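Members Visit Workolska Assembly Laboratory

In November a delegation of members attended the annual open day at the Workolska assembly laboratory. The visit was arranged under the professional development program and was open to members in all categories. Places were limited to 16, and the allocation was filled well before registrations closed. The executive extends its thanks to Workolska for its hospitality and for the time its technical staff made available throughout the day.

Proceedings began at 9 a.m. with a safety briefing and an overview of the laboratory's current program. The laboratory was established to study two-armed assembly of light household goods, in particular flat-packed furniture, which is still put together by hand in most homes, schools and community halls. Engström supplies the control software used on the assembly benches, and Flavetti has provided furniture from its moulded range for use in trials. Members were advised that the program is at the research stage and that no commercial product is planned.

The morning session consisted of a presentation on training methods. Operators guide the arms through each task by remote control, and the recordings are then used to prepare the system to carry out the same task unaided. The laboratory reported that it had set a target of 1,000 recorded assemblies for the current phase and had completed 944 at the time of the visit. Each recording is reviewed before it is accepted. Those in which a part is dropped or wrongly seated are kept in a separate collection, and the presenters noted that this second collection had proved valuable in its own right.

Following morning tea, members moved to the laboratory floor, where work on a plastic table was in progress. Staff answered questions at the bench.

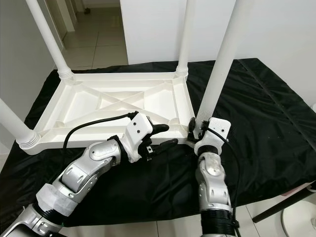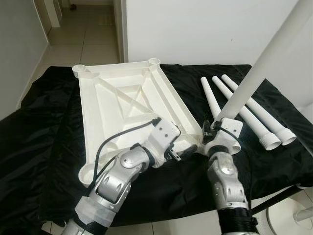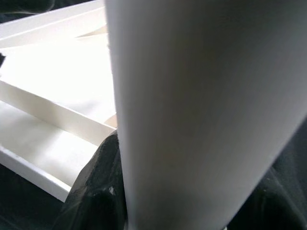 Fastening and unfastening were the subjects on which members had the most questions. Many in the delegation are responsible for the purchase and upkeep of furniture in public facilities, and the ease with which a damaged part may be replaced is a matter of regular concern to them. Staff explained that a threaded joint is demanding for a two-armed system, as one arm must steady the work while the other brings the part to the correct angle and turns it without crossing the thread. The table legs with their threaded collars, three of them side by side on the black cloth in the second photograph and the fourth held by the right arm, gave members a useful point of reference for this discussion. Several observed that a leg of this type could be ordered and replaced individually, whereas many items now in service must be discarded whole.

A further question concerned colour. White parts with few surface markings offer little for a vision system to work from, and members asked whether coloured or patterned components would be preferable. The laboratory's view is that a system intended for general use must manage with furniture as it is sold.

The afternoon was given over to a presentation from Nurnex on safe working distances and the layout of shared workspaces. The draft guidance tabled at this session runs to 130 pages and has been prepared for employers who intend to place robotic equipment in rooms also used by staff or the public. Members were invited to comment on the sections dealing with floor markings, emergency stops and cable management. Comments should be forwarded through the members' office, which will lodge a single consolidated response.

A written summary of both presentations is available to members on request. Workolska has indicated that it would welcome a second delegation next year, and expressions of interest may be lodged now. Priority will be given to members who were placed on the waiting list for the present visit. Enclosed footwear is required on the laboratory floor, and members with accessibility requirements are asked to note these when registering.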